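Rumora moves dish handling at Vukdale test kitchen to robot arms

Rumora, which develops and tests recipes for makers of home cooking appliances, has begun shifting part of the repetitive work at its Vukdale kitchen from staff to robot arms. The change started in June and covers the fetching, placing and clearing of cookware between trials. Cooking, tasting and scoring stay with the kitchen team.

The company put the number of handling tasks in its work plan at 383. Of these, 156 have been assigned to the arms for the first stage. They include setting cookware down on a cutting board, lifting it again and moving light items between a plate and a bowl. Tasks that involve hot oil, knives or glass are excluded.

Integration was done by Görtz, which supplied the control software and wrote the task list together with the kitchen staff. Each task is recorded as a start position, an end position and a set of limits on speed and grip force. A task is released for unattended use only after a technician and a member of the kitchen team have both signed it off. 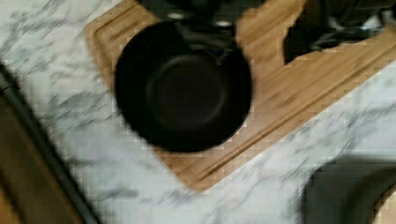
Cookware on the cutting board at Rumora's Vukdale kitchen.

Jocelyn Boychuk, who runs the kitchen, said the main effect so far has been on the order of the working day. Trials used to be spaced so that one person could clear and reset a counter before the next one began. Resets now take place while staff write up results in the next room, and the write-ups are finished by 4 p.m. instead of being carried over to the next morning.

"The reset itself is slower than when we did it by hand," Boychuk said. "The arm takes its time with a bowl. What we get back is the hour when someone with a food science degree was stacking bowls."

Two job descriptions have been rewritten. Kitchen assistants Vernon Bergeron and Asuka Aoki now spend part of each shift as cell operators. The work consists of checking the counter layout before a run, watching the first cycle, and logging stops by cause. Both completed a training course run by Görtz and moved up one pay grade. Rumora said no positions were cut, although one assistant post that became vacant in spring was not filled.

Bergeron said the logging took longer to learn than the controls. A stop has to be entered under one of several codes, and the early entries were not consistent. The codes were shortened after the first weeks, and the log for the most recent period lists 252 completed runs, with stops grouped under grip, position and vision.

Position is still the most common cause. A run is planned against a fixed layout, and a cutting board pushed a little to one side during cooking is enough to make the arm pause and ask for a check. Staff have asked for marks on the counter. Görtz prefers to widen the tolerance in software – a change planned for the next release.

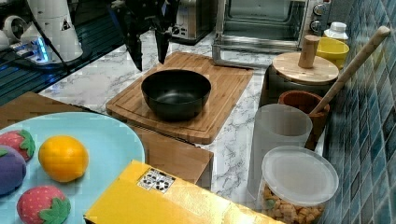 Does a person have to be in the room while an arm is working?
Someone must be present for the first cycle of every run. After that the operator may leave the room but has to stay on the same floor and carry the call unit.

Lucian Căpraru, project lead at Görtz, said the kitchen is harder to automate than a packing line because the objects change from one trial to the next. Bowls, pans and lids differ in depth and finish, and dark matte surfaces give the cameras less to work with. Each new item needs its own grip settings before it can be added to the plan.

Staff representative Vernon Després said the team had asked for two written commitments before the start: that run logs would not be used to rate individual operators, and that any operator could stop an arm without giving a reason at the time. Both are in the site rules. A third request, for a quiet period over lunch with the arms switched off, is still under discussion – the fans and joint motors can be heard in the break area.

A second stage would raise the number of assigned tasks to 325 and add the loading of countertop ovens. It depends on a review of the stop log. Rumora's smaller kitchen at Eseck will keep working by hand until that review is complete.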